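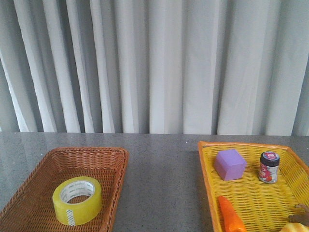 Two woven baskets on a speckled grey top, pale curtain behind.

Selling a Small Collection: Wholesale, Line Sheets and Sample Loans
Handout for week four
August
By Umesh Sengar

These notes cover what I went through in the lecture and a few points I had to skip. Bring them to the workshop, along with your draft line sheet, even if it is only half done.

1. What a wholesale buyer wants to know

A buyer for an independent shop sees a lot of clothes in a selling season and writes very little down. By the time she gets back to her own desk she has your line sheet, a few snaps on her phone and whatever she can remember. So most of what she needs has to be on paper.

She will want the delivery window, the wholesale price, the suggested retail price, the sizes, the colours, the fibre content and the minimum order. She will also want to know who else near her is stocking it. You should have an answer ready for that last question before the appointment, and it should be the same answer you give the shop down the road from her.

She does not need the story of the collection at this stage. Two or three sentences on the first page will do. If she wants more she will ask.

2. The line sheet

A line sheet is a working document and should look like one. It is different from a lookbook, which is there to show mood and styling. Students often try to make one file do both jobs and end up with something that is pretty and hard to order from.

For each style, give:

Style number
Style name, if you use names
A flat sketch or a plain front view
Fabric and fibre content
Colours, with the code you use on the order form
Size range
Wholesale price and suggested retail price

Keep style numbers short and never reuse one. Plumance had a blouse numbered 966 in its first season and gave the same number to a skirt in its second. A shop reordered "966 in navy" and was sent the skirt. Plumance paid the carriage both ways and the shop did not reorder the season after. Letters at the front of the number for the season are enough to prevent this.

Put the terms on the last page: payment terms, minimum order, delivery window, the closing date for orders, what happens with faults. Put your contact details on every page, as pages get separated.

3. Minimums

You can set a minimum by value, by number of pieces, or by pieces per style. Most small labels use value for the whole order and a low piece count per style. Grultance asks for a first order of £555 and no fewer than two pieces in any size. That is low for womenswear and it was set low on purpose, to get the label into shops that had never heard of it. It went up later.

When you set yours, work backwards from the factory. If your factory will not cut fewer than 25 of a style, then you need 25 across all your shops, and a style that has only picked up nine by the closing date is either dropped or made at your own risk. Decide which before the season opens. It is much harder to decide when one of the nine was ordered by your favourite shop.

Dropping a style is normal. Write to the shops straight away, say which style it is, and suggest one that is close to it in price and fabric. Do not swap it without asking. 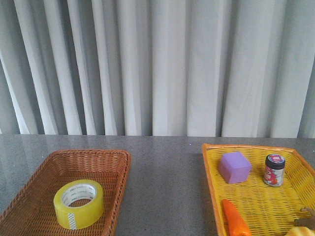 Some of you asked about offering a discount for larger first orders. I would leave it alone for the first two seasons. You will not yet know your true costs, and a shop that has had a discount once will expect it again.

4. Pricing, briefly

We did this properly in week two, so this is only a reminder. Add up fabric, trims, making, packaging and inbound carriage. That is your cost price. Your wholesale price has to cover that cost, your share of the overheads, and a profit. The shop then applies its own mark-up, which in this country includes VAT for adult clothing. Work it through to the end and look at the retail price as a customer would. If it looks silly next to the other things on the rail, go back to the fabric first and the making second. Cutting your own margin comes last, as it is the one thing you cannot get back later.

The mistake I see most is leaving out sampling. Steinarsdóttir, the knitwear label we looked at in the lecture, spent nearly £4,000 on samples for its second collection and had put none of it into the prices. The orders were good and the season still lost money. Samples are a cost of selling the collection and have to be spread across it.

5. The selling appointment

Half an hour is standard. Let the buyer look along the rail before you start talking. Then go through it in the order of the line sheet, so that she can write notes next to each style as you go.

Have one person to show the clothes and one to write, if you can. If you are on your own, write as soon as the buyer has left. You want to record what she touched, what she asked the price of, what she put back, and anything she said about her customers. These notes are worth more than the order itself in a first season, because they tell you what to make next.

Steaming should be finished before the first appointment of the day. Hang the collection in outfits or by fabric group, never by size. Showroom samples are usually all one size anyway. Take a tape measure, pins, spare hangers, a charger and printed order forms. Screens fail and signal in showrooms is poor.

At the end, ask when she will be placing orders and agree a date for you to get in touch. Then get in touch on that date.

6. Press loans and the second sample set

Buyers and stylists want the clothes at the same time of year -- often in the same week. If you have one set of samples you will have to choose, and in the selling period the buyers come first. Tell the stylist the date when the piece is free and most will work with it.

If you can afford a second sample of a few key styles, do that for the pieces most likely to be photographed. A full second set is rarely needed.

Every loan goes out with a docket. It should have:

The borrower's name, title and phone number
The publication or job
Each item, with style number and colour
The date out and the date due back
The replacement value of each item
Who pays carriage each way

Check each piece when it comes back, with the docket in your hand. Look at the underarms, the hem and inside the collar for make-up. If something is marked, say so the same day. A stylist is far more likely to pay for cleaning when she hears about it at once than when she hears a month later.

Skutov, the bag maker, keeps a simple book for this with a line for each piece. It has been going since the first season and only one bag has ever gone missing. You can use a spreadsheet if you prefer, but somebody has to fill it in as the courier is standing there.

7. After the order

Send a written confirmation for each order with every style, colour and size set out, and ask the shop to sign it or reply to agree. Until you have that, treat it as interest only. Do not buy fabric against it.

For new accounts, ask for a deposit on confirmation and the balance before dispatch. Shops are used to this from small labels. Thirty-day terms can come later when you know they pay.

Ring each shop a few weeks after delivery and ask what has sold. Ask about sizes as well as styles. You may find that the dress is doing well but only in the larger sizes, which is useful for the next grade -- and it will not show in the order figures until it is too late.

For the workshop

Finish the terms page of your line sheet. Write the loan docket for your own collection with real replacement values. Choose the one style you would drop if it missed the factory minimum, and be ready to say what you would offer in its place.

Recent handouts
Week three: Working with a pattern cutter
Week two: Costing a garment from start to finish
Week one: How the selling seasons fit together
Reading a care label
Notes on choosing a showroom

Contact the course office | Copyright Umesh Sengar | Back to top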